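Buying the arm last: a planner at Stendavberg explains the budget

By the equipment desk, Friday, September 19, 2025

The company Stendavberg stores and moves art for small museums. In January it started to plan its first robot cell, for lifting and turning framed works. The planner who is responsible for the purchase agreed to speak with us, on the condition that we do not print a name.

We asked first why the project has spent so little on machines until now. "We have 2,560 working hours in the plan for the first year," the planner said. "If I buy the arm in the first month, it stands in a corner and loses its warranty. So we began with simulation. The license and one good computer, this was the whole first order."

The simulation work was given to Etotau, a small engineering office. They model the gripper and place different works in front of it, at different angles. The planner looks at the results every week and decides what goes on the shopping list.

"The fingers were the most difficult line in the budget," the planner told us. "A catalog gripper has one opening. Our frames do not have one thickness. I asked for two quotations, from Jonerora and from Saavedra, and both wanted to know the maximum opening before they would give a price. I could not answer. Now I can."

The answer was 100 millimeters, with soft pads that are changed after each 70 lifts. The pads are cheap, but the planner has put them in a separate line. "In my former job we forgot the small parts, and in autumn there was no money for them. It was a very unpleasant meeting."

Does simulation replace a test with real objects? "No. The canvas in the model has no weight which I trust. We keep 5 weeks for tests with empty frames, and the insurance company must be in the room. I would not sign without this."

The order for the arm is still open. Saavedra offers a shorter delivery, Jonerora a longer service contract, and the planner prefers the second but has not yet convinced the finance department. "They see the purchase price. I see who will come when it stops on a Monday morning."
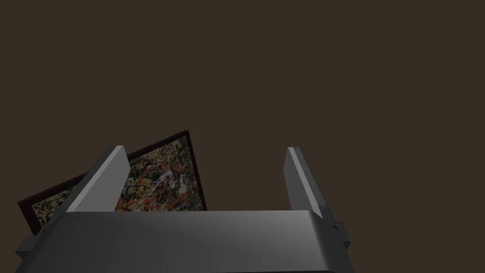

Simulated view from behind the gripper, with a framed abstract painting beyond the left finger.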